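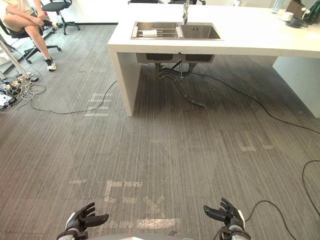
Lista de inspección previa, protocolo Tritunum
Puesto: isla con fregadero. Método evaluado: Alska, política de manipulación con cámaras de muñeca.
Revisa y firma: Salamatu Frimpong. Hora de inicio: 8:20.

1. Zona de suelo
1.1 Superficie libre entre el robot y la isla. CONFORME.
1.2 Cables sobre la moqueta fuera de la trayectoria de los brazos. OBSERVACIÓN. Hay tramos negros sin fijar delante de la isla. Sujetar o retirar antes de habilitar movimiento.
1.3 Regletas elevadas del suelo. NO CONFORME. Regletas y adaptadores amontonados sobre la moqueta. Pasar a bandeja.
1.4 Marcas de posición legibles. NO CONFORME. Quedan restos de cinta de campañas anteriores y no sirven como referencia. Replantear con plantilla.
1.5 Personal fuera del radio de trabajo durante la ejecución. Se comprueba antes de cada bloque, no una vez por turno.

2. Fregadero y encimera
2.1 Desagües y mangueras bajo la encimera sin contacto con los brazos. CONFORME en posición de reposo. Repetir con el brazo extendido.
2.2 Objetos de la tarea colocados según la semilla del ensayo. CONFORME.
2.3 Objetos ajenos a la tarea registrados en la hoja de escena. PENDIENTE. El método es sensible a distractores y el registro condiciona el análisis.

3. Muñecas y cableado
3.1 Conectores asentados, sin holgura al tacto. Comprobar con el par deshabilitado.
3.2 Carcasa sin grietas ni tornillería floja.

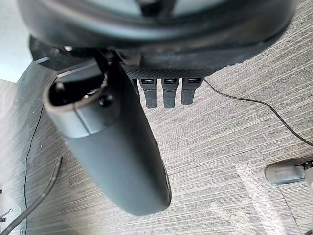 3.3 Recorrido completo de la muñeca sin arrastrar ni pinzar cable. Ejecutar 5 ciclos a velocidad reducida. Si hay tirón, se anula el bloque.
3.4 Parada de emergencia accesible desde la silla del operador. CONFORME.

4. Validez de los datos
4.1 Calibración mano-ojo repetida tras cualquier cambio de pinza.
4.2 Bloques de 20 ensayos, sin reintentos manuales. Un contacto no previsto cuenta como fallo.
4.3 Conjunto de entrenamiento congelado: 3,000 demostraciones. Las 519 excluidas por desincronización no se reincorporan.
4.4 La oclusión por los dedos se anota por ensayo. En Huvau se promedió por bloque y el efecto quedó oculto.

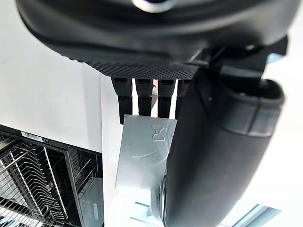 Sampaio objeta el punto 4.4: anotar la oclusión por ensayo introduce el criterio del anotador, y propone calcularla con la máscara de la propia pinza. Pide además que los bloques anulados por 3.3 consten en la tabla de resultados, con su causa.

Respuesta de la revisión: se acepta lo segundo. La máscara se probará en paralelo con la anotación manual durante un bloque. Los puntos 1.2, 1.3 y 1.4 deben cerrarse antes de dar potencia a los brazos; 2.3 puede cerrarse durante la calibración.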